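The Hanach Runs

By November the folding study at Hotik had 335 episodes on disk and one result that Graziella Piras did not like.

She had trained two policies on the same data. The first, Cuvari, saw every episode from start to finish. The second, Leclerc, saw the same episodes with the opening 3 seconds removed. Leclerc folded better. The margin held over 300 trials, and it held after she changed the random seed.

"Check the labels," said Percy Sotelo.

"I checked the labels."

"Then check the opening."

She loaded the Hanach set, which was all laundry, and stepped through it at quarter speed. In every episode the operator began the same way. The arms rose, stopped, and stayed where they were before the first grasp. The pause varied in length. It did not depend on the garment, the basket or the lighting.
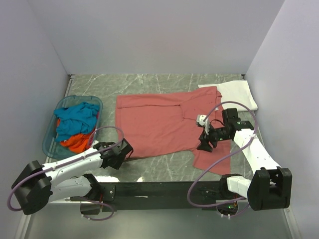 "He's waiting for something," she said.

Percy had recorded most of the set himself, in the evenings, alone in the building. He pulled a chair over and watched four of his own episodes without speaking.

"I'm looking for the collar," he said. "I don't move until I know where the collar is."

"The policy can't see you looking. It sees two arms holding still over a shirt, and it learns to hold still over a shirt."

"And sometimes it never stops."

"In 3 percent of trials. Cuvari goes up, waits, and times out at 500 steps. I had those filed as hardware faults."

He asked her to run one again. She reset the table and started Cuvari at ten past nine. The arms rose and stopped above the cloth. The step counter went on climbing. Neither of them reached for the keyboard.

"How long do I usually take?" Percy asked.

"It depends on the night. The late ones are longer."

At 500 the run closed and the log wrote its line. Graziella changed the failure code from hardware to hesitation, then went back and changed the others. Percy stayed in the chair. When she had finished he asked whether the trimmed seconds had been deleted or only masked.

"Masked," she said. "They're all still there."

He nodded and opened the next episode from the beginning.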